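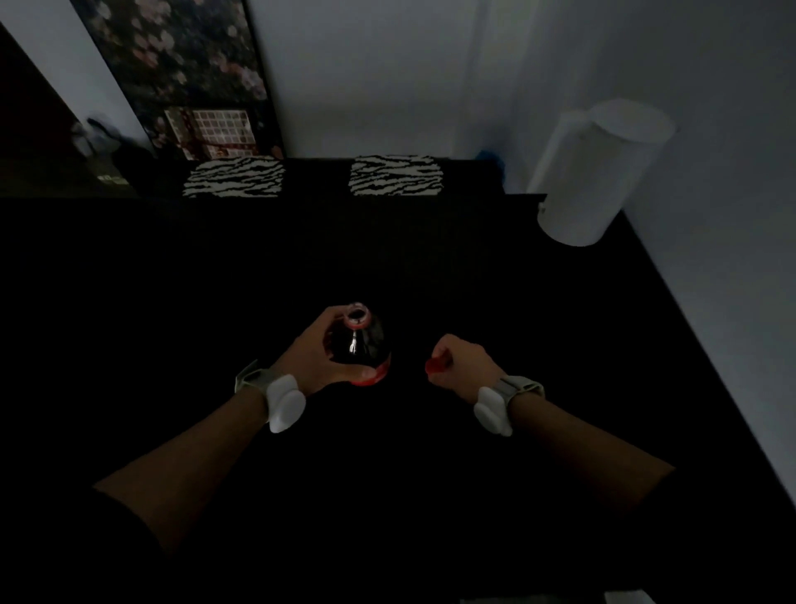 Washing and Mending Your Judo Gi at Home

When I joined the club in Dreradside I had one gi, and I washed it wrong for the whole first winter. It became yellow at the collar and the sleeves went up almost to my elbows. These tips are what I learned since then, partly from our coach Junaid Orakzai and partly from my own mistakes.

Before the first wash
A new cotton gi will shrink. Soak it overnight in the bathtub with cold water and one cup of white vinegar, then wash it cold and hang it. Do this two times before you decide that the size is wrong. My jacket is 728 grams per square metre and it needed three washes before it stopped changing.

After every training
Take it out of the bag as soon as you are home. If you can't wash it the same evening, hang it over the shower rail with the sleeves open. A gi that stays in the bag until morning will smell, and this smell is very hard to remove later.

Washing
Cold water or 30 degrees, inside out, with half of the usual detergent. Don't use fabric softener, it stays in the cotton and the jacket dries slower. Don't use bleach either – it makes the collar weak and the colour goes yellow with time. I spin at 1000 and not higher. Wash the gi alone or with towels, never with a coloured belt.

Blood and grass
Cold water immediately, never warm. Rub with plain laundry soap, leave it for 20 minutes and rinse. For an old spot I put a paste of baking soda and a little water, and brush it with an old toothbrush. Grass is from our summer demonstrations in the park and needs sometimes two rounds.

Drying
Put a broom handle through both sleeves and hang it on the balcony in the shade. In December I hang it near the heater, but not on it. The dryer is only for people whose gi is too big.

Small repairs
The knees and the armpits go first. Sew a patch from the inside before there is a hole, when you can already see light through the cloth. I use a strong polyester thread and a size 16 needle, and I go slowly over the thick parts. For the trouser cord, fasten a safety pin on the end and push it through the waist, it takes five minutes.

The belt
Some people in our club never wash the belt. I wash mine by hand in cold water with a drop of dish soap and dry it flat on a towel. Kamran Abbasi, who trains beside me, still does not agree with this.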